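Updated October 13, 2019

Most boards that get thrown out only needed oil. If yours looks grey and feels furry when you run a hand over it, try the steps below before you buy another.

## Washing

Wash both sides every time, even if you only used one. A board that gets wet on one face will cup, and once it rocks on the bench it is hard to bring back. Hot water, a little dish soap, a stiff brush. Don't soak it and don't put it in the dishwasher.

Stand it on edge to dry. Leaning it flat against the splashback traps water behind it. Mine goes in the dish rack overnight and back on the bench in the morning.

## Smells and stains

For onion and garlic, scatter coarse salt over the board and rub it in with half a lemon. Leave it five minutes, scrape off the grey slush and rinse. Beetroot takes two or three goes. Turmeric fades in sunlight faster than anything I have rubbed on it, so put the board by a window for an afternoon and turn it once.

Mitra Babaei wrote in to say she uses bicarb paste on fish smells. I tried it and it works, but it lifts the grain a bit – sand lightly afterwards.

## Sanding

Start with 120 grit if there are deep knife marks, otherwise go straight to 180. Always work along the grain. Wipe the board with a damp cloth, let it dry, then sand again with 240. The damp cloth raises the loose fibres so the last sanding can take them off.

Check the glue lines while you are there. If a fingernail catches in a seam, the joint is opening and food will get in. A short split at the end can be glued and clamped. Anything longer and I would retire the board to the shed.

## Oiling

Use food-grade mineral oil. Olive and sunflower oil go rancid and the board will smell like an old chip pan. Warm the bottle in a jug of hot water, pour on more than you think you need and spread it with a rag. Do the edges and ends too. Leave it overnight and wipe off whatever is still sitting on top.
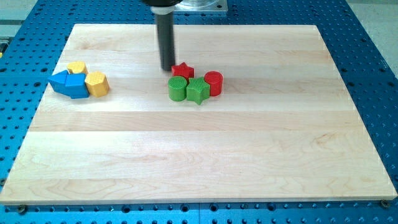
*Maple, in glued strips. The darker streaks are part of the timber and won't sand out.*

A new board wants oil once a week for the first month, then monthly. Drip some water on it if you are unsure. Beads mean it is fine, a dark patch means oil it.

Lay used rags out flat to dry before they go in the bin.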